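22 December 2022
Notes by Verena Aigner

Handout 9: Simulation demonstration, Castero open day

The demonstration used the Alleck simulator with the view taken from the wrist. Students should revise the material on camera models before reading on. Of the 100 recorded runs, 70 are released for the coursework; the remainder are held back for marking.

The wrist view is circular and bounded by a round edge, leaving solid black corners outside it. Grain is present on all lit surfaces. The fingers stay in the same part of the view, and their tips serve as the reference point for the exercises.

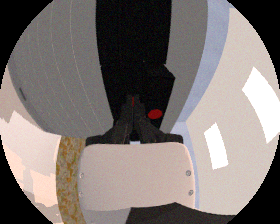
Siu-fong Yang objected at the session that a wrist view alone gives poor depth near the fingertips, and that a second, fixed view ought to be recorded with every run before any grasp is scored. Angus Sheehan agreed for small parts but thought the joint readings were enough for large ones.

The point is taken up in Exercise 2. Assume first that only the wrist view is available, and state which quantities cannot be recovered from it.

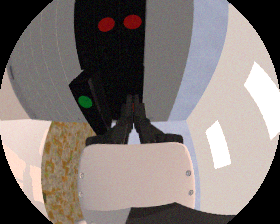 Segmentation by colour is the simplest method and should be tried before anything learned. Convert to hue and saturation, set a threshold, then label connected regions. A threshold for dark red will return the two ovals high on the black panel, but also the sliver between the fingertips, so a minimum area is required. The green oval needs a separate threshold. Report both values.

Submit to Tsz-kin Yeh by the first Thursday in January.

We use cookies to improve your experience. Accept / Manage settings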